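**Re: anything that can fold laundry yet?**

**holeck_dan:** Short answer, no. The Pluron demo does towels on a bare table, one size. I paid 3,000 for less.

**nsoltani:** Disagree. Towels are a start. A year ago it couldn't find a corner.
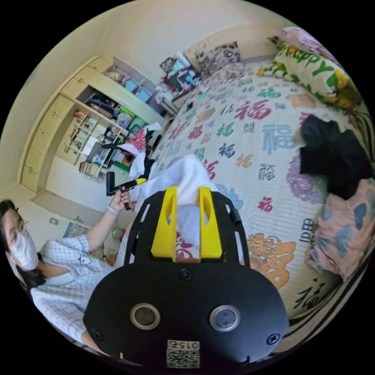 *White cloth in the yellow fingers, over the bed.*

**nsoltani:** Bed work with hand-held grippers. Two fingers can hold thin cloth fine.

**holeck_dan:** With a person deciding where to pinch. Take her out and see.

**Nima H.:** Our shop has a Stöcker arm that loads trays all day. I gave it 50 rags on Saturday and quit before lunch.

**nsoltani:** Which fingers did you have on it?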